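August, just before midnight, and I should be asleep

My legs are still humming so I may as well write it all down while I have it. We ran the medley relay tonight at Skirnard and we were SECOND. Second! Hornby got us by a stride and I don't even mind (I mind a little).

First, the points, so I can find them later. Hornby finished the summer league on 1,953 and we finished on 1,677, which is the best Akik Harriers have ever done by a mile. Last year we were fighting to stay off the bottom. I kept going back to the results board to look at it, and on the third trip the lady pinning up the sheets asked if I needed help with something.

My 800 was early, while it was still hot. Splits were 67 and 71, so I went out quick, but I held form until the last 50 and only one girl came by me there. The plan was to sit in fourth through the bell and I was in second before the first bend was done. Ehsan Qureshi was yelling "patience" from the infield the entire first lap and I heard every one of them. Will I listen next time? Probably! What I loved was the back straight on lap two. I wasn't scared of it. In June I'd have been bargaining with myself by then.

Then the long wait. I hate the gap between my own race and the relay, and over 500 people had come in by then, so there was no shade left anywhere. I lay under the Khokhar banner with my shoes off and watched the triple jump, which I now think is the best event in the whole sport. The rhythm of it! I want someone to teach me. I'd be terrible.

The relay: I had the 400 leg, third to go. Got the stick in fourth, cleanly for once, and ran the tightest turn of my life. Caught one on the back straight and one more coming home, and handed over in second with Hornby right there in front. Our anchor closed and closed and I screamed myself hoarse. I can hardly talk.
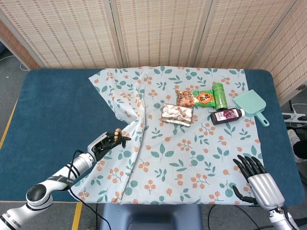
Snacks on the berry tablecloth.

Calves are tight, left worse than right. Easy jog tomorrow, on grass, and no watch. Then I'm asking Ehsan about 300 repeats, because I think there's a proper kick in me somewhere and cross country starts so soon. Must wash the team vest and find my other spike key. Lights out now, for real.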